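Ratgeber > Werkstatt > Arbeitsplatz > Kabel ordnen und befestigen

Kabel am Arbeitsplatz richtig bündeln und abfangen

Die meisten Leitungsschäden in der Heimwerkstatt entstehen am Übergang zum Stecker oder an der ersten Befestigungsstelle. Ursache ist fast immer ein zu enger Biegeradius oder ein zu stramm gezogener Kabelbinder.

Vor dem Bündeln alle Leitungen spannungsfrei schalten und einzeln auslegen. Verdrehte Leitungen vom Stecker her ausdrehen. Netzleitungen und Signalleitungen in getrennten Strängen führen. Wo sie sich kreuzen müssen, im rechten Winkel kreuzen.

Kabelbinder

Für Stränge bis 20 mm Durchmesser reicht ein schmaler Binder. Von Hand anziehen, bis der Strang nicht mehr rutscht, dann aufhören. Der Mantel darf sich nicht einschnüren. Das überstehende Ende bündig am Kopf abtrennen, am besten mit einem Seitenschneider ohne Facette. Schräg geschnittene Enden sind scharfkantig und reißen die Hände auf.

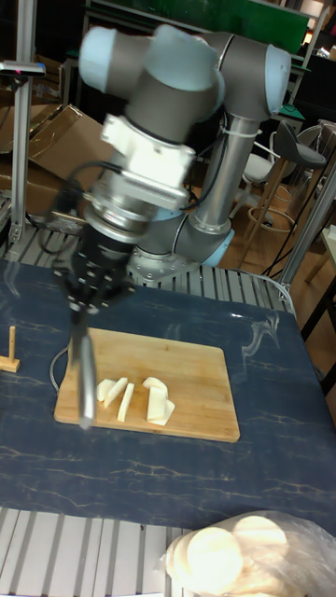 Weißer Kabelbinder am Gestänge, schwarze Leitungen im Bogen geführt.

Weiße Binder aus Polyamid sind für Innenräume vorgesehen und verspröden unter Sonnenlicht. Im Freien schwarze, UV-stabilisierte Ware verwenden. Angebrochene Beutel verschließen und nicht auf dem Heizkörper lagern, sehr trockenes Polyamid bricht beim Anziehen.

Bewegte Leitungen

Schwenkleuchten, Bohrständer und ausziehbare Tische brauchen eine Schlaufe am Gelenk. Länge so bemessen, dass die Leitung in der äußersten Stellung noch durchhängt. Vor und hinter dem Gelenk befestigen, niemals auf dem Gelenk selbst. Danach den gesamten Weg 12-mal von Hand durchfahren und prüfen, ob etwas scheuert oder hängen bleibt.

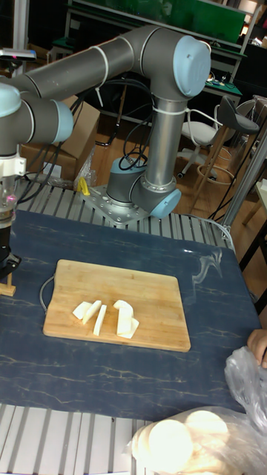
Klettband ist vorzuziehen, wenn häufig umgebaut wird. Es lässt sich öffnen, ohne dass ein Messer in die Nähe des Mantels kommt. Lindalva Peixoto aus unserer Werkstattrunde schneidet Meterware auf 30 cm und locht ein Ende, sodass der Streifen dauerhaft an der Leitung bleibt. Das selbstklebende Band von Collotis taugt dafür nicht, der Kleber wandert in den Mantel.

Klebesockel

Untergrund mit Isopropanol entfetten, ablüften lassen, Sockel kräftig andrücken. Belasten erst am nächsten Tag. Auf geölten Holzplatten hält kein Klebesockel, dort schrauben.
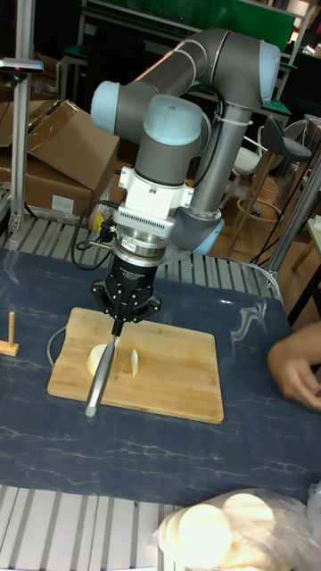
Leitungen unter der Tischplatte in einer Rinne führen, die von vorn zugänglich ist. Steckdosenleisten verschrauben und keinesfalls hintereinanderstecken. Beide Enden jeder Leitung beschriften, gleiche Nummer, Schrift quer zum Kabel.

Beschädigte Mäntel nicht mit Isolierband flicken. Leitung ersetzen.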